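Sedside Workroom Group
Minutes of the December meeting

Present: Samran Inthanon (chair), Fongchan Srisuk (minutes), representatives of Haso and Thongsuk
Apologies: Folska
Meeting opened at 4 p.m.

1. Previous minutes
Accepted with one correction. The stock figure for small parts should read 1536, not 1563.

2. Small parts storage
S. Inthanon reported on the cardboard organizers. The divider panels slot together without glue and can be replaced singly. Main points raised:
- Panels soften at the notches after repeated assembly. Once assembled, a grid should stay assembled.
- Tape around the base keeps the lower sides from spreading. Tape is to be pulled tight and smoothed by hand. Wrinkled tape is acceptable if it holds.
- Compartments are not to be filled above the top of the dividers.
The Thongsuk representative asked whether plastic trays had been priced. They have, at 49 per tray including delivery. The group considered this too high for the current quantity. Cardboard to continue until spring.
Action: F. Srisuk to order two packs of spare divider panels.

3. Labels
Compartment labels are still inconsistent. Haso uses part numbers and Sedside uses short names. Agreed that both will be written on one label, part number first. Handwriting is acceptable if in block capitals.
Action: Haso to send its current part list before the next meeting.

4. Work table
The table is used for sorting and for laptop work at the same time. Agreed:
- Organizers are placed toward the middle of the table, clear of the edge.
- Laptop cables are routed away from the sorting area where length allows.
- Loose cardboard goes flat into the recycling at the end of each session.
- Phones and cards are to be picked up before the table is wiped down.
Clearing up takes about 15 minutes at present. No change to the booking slots.
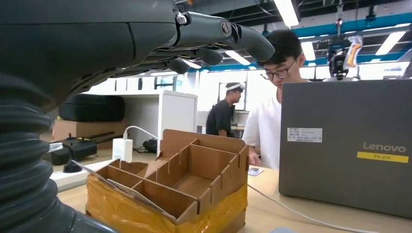

Item 4: work table with cardboard organizer and laptop, storage unit behind.

5. Cabinet top
Bags and boxes have been stored on top of the cabinet. S. Inthanon asked that heavy items go on the lower shelves. Boxes kept on top must carry an owner's name. Unnamed boxes will be moved to the store room in January.
Action: all users to label their boxes.

6. Other business
Thongsuk requested a second roll of packing tape for the table. Approved.
The key to the store room is still missing. Carried forward.

Meeting closed at 4:49 p.m.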